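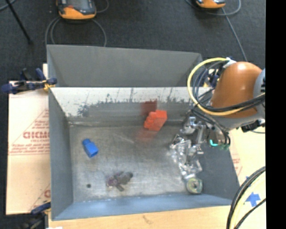
Grey metal bin, scuffs and scratches on the far inner wall.

Updated Thursday, 2:40 pm
By Horațiu Bratu

Ticket 713 — label printer skipping every second label, Nerkarville shop

Great news, it's printing again! I swapped the roll, cleaned the head and reinstalled the Pruser driver, and no luck with any of it. Then I found the label length set to 89 mm in Zeman when our stock is 14 mm shorter. Fixed that, ran a full test roll and every label came out — lovely and crisp, too. Iltari still needs the same change.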